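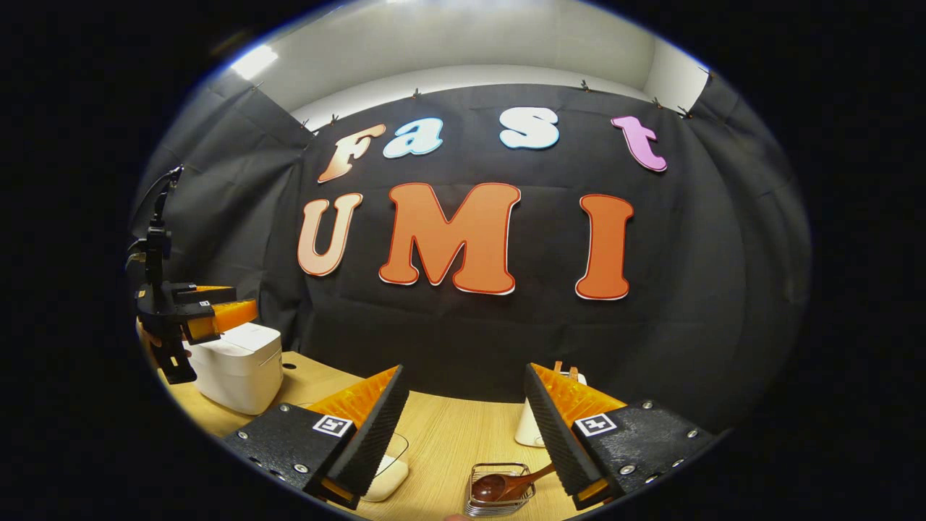
Cut-out letters on a black curtain, clips along the top.

Plodau Backdrops — Frequently Asked Questions
Updated 6/10/23

Curtains, clips, cut-out letters, rental and sale. Read this first please, then email. Phone is slow on setup mornings.

What sizes do the curtains come in?
Two. The Negi is the small one, fits behind a single table. The Tomunar is the wide one, for stages and long walls. Drop is the same on both. If your ceiling is low, fold the extra under at the bottom and pin it from behind, don't cut it. Cut curtains are charged at full replacement.

Colors?
Black, gray, cream, dark green. Black goes out the most, so book it early. Cream shows everything. We had a navy, it's retired.

How much is it?
Negi is $70 for a weekend. Tomunar depends on how many panels, ask. Buying a Tomunar outright is $389 with the bag and a set of clips. Letters are priced per word, see the letter sheet.

Do I need a frame?
Not always. Plenty of people clip straight to a rail, a molding or a wire. Drywall with nothing on it — you need the frame. We don't rent ladders. Please don't stand on the crate.

How many clips do I need?
More than you think. Corners first, then the middle, then fill in. Too few and it droops between them. Some people like the droop! For a flat look pull it tight as you go and add clips wherever it dips. Extra clips are free if you bring them back, so just take the bag.

My curtain came out of the bag wrinkled.
It will, it's fabric. Hang it the night before if you can get in. Steamer on low, from the back, keep it moving. No irons. If you only have ten minutes do the part behind people's heads and leave the rest.

Can you cut letters in our own colors?
Yes. Solid, or a fade from one color to another. White border is optional but on black we would get it, the darker reds and blues sink without it. Send the color codes, not a photo of your logo on a mug.

How long do letters take?
14 days from when you ok the proof. Not from when you first wrote to us. Rush jobs sometimes, ask, there's a fee. February is bad, every school in Drerance wants something at once.

What proof do I get?
One flat drawing by email. Check the spelling. Check it agian. Capitals and small letters get cut exactly how you typed them, so if you type the first word with one capital that is what you get. Reprints for spelling are on you.

How do the letters stay up?
Short pins through the back tabs, or fishing line from the top if you want them to hang free. Tape falls off fabric, usually halfway through the speeches. Hot glue is a no on rented curtains. We check.

Ours always end up crooked. Tips?
Lay the whole word out on the floor first and take a phone picture. Put up the middle letter, then work outward. Two rows: do the bigger row first. Step back to where the guests will be standing before you fix anything, most of what looks off from a ladder doesn't show. A string with a weight on it beats a level on soft fabric.

Can I reuse letters?
Sure, they're yours. Store flat, paper between them. Not in the car in summer, the edges curl. Bent tabs can be replaced, send us the word and which letter.

Are the curtains fire treated?
The rental ones, yes. Tag is sewn in the bottom hem, take a picture of it for the venue. The cream ones you buy are not treated unless you ask for it when ordering. Don't wash a treated curtain.

Lights?
Keep anything hot well off the fabric. Ceiling lights right above the top edge will wash out the upper part in pictures, so set the lettering lower or switch that one off if the venue lets you.

Pickup and returns?
Side door in Drerance, the one with the ramp. Back by noon on the due date. Fold or stuff, we don't care, but everything in its own bag and clips in the clip bag. Damp curtains — tell us, do not leave it balled up in there.

Cancellations?
Full refund on rentals up to 14 days ahead. Half after that. Letters can't be refunded once they're cut.

Do you deliver?
Within Drerance only, and not to upper floors without an elevator. Put the loading door adress on the order form, not the office one.

Can you set it up for us?
Sometimes. Depends who's free that week. Ask when you book, not the day before.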